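Reading the crossing log from the Trevard

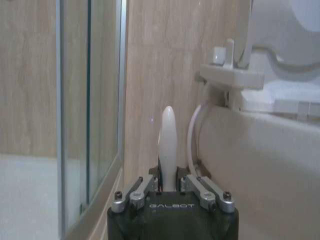
Page last changed in May

I have been going through the radio log of the coastal freighter Trevard, which took 4 people off a drifting inflatable last spring and then spent most of a night finding out where it was allowed to land them. Bořivoj Šimek, her second mate, sent me a copy after I wrote about small-boat crossings.

The log numbers every message. Entry 3464 is the first report to the rescue center at Clernov: position, sea state, number of persons on board, no engine. Entry 3465 is the reply, which asks for the position again. The two positions differ by a little under a mile. Šimek puts that down to drift and to the first one being read off a plotter that had not refreshed.

What interested me is the order of the questions. Clernov asked for nationality before it asked whether anyone was hurt. I went back through three earlier logs and found the same order in two of them. The form the operators work from has a box for nationality on the first line and a box for medical condition near the bottom. The operator reads down the form. I doubt there is more to it than that, but it cost several minutes on a poor VHF channel.

The pickup is short in the log. A pilot ladder was rigged on the lee side, the ship held at dead slow, and all four were on deck by 02:40. The inflatable was marked with paint and left, and a navigation warning was requested for it. I can't find that the warning was ever sent.

Landing took longer. The nearest port refused on the grounds that the berth was booked for the tanker Miyazaki. The second agreed, then asked for a written guarantee of costs. The ship's agent, Trandix, sent one for 3000 euros a little before six, and the pilot came out at first light.

I have asked Clernov for a copy of the form. If they send it I will type out the field order and add it to this page, along with the matching entries from the older logs. Šimek is at sea until the end of summer – questions for him can come through me, but the answers will be slow.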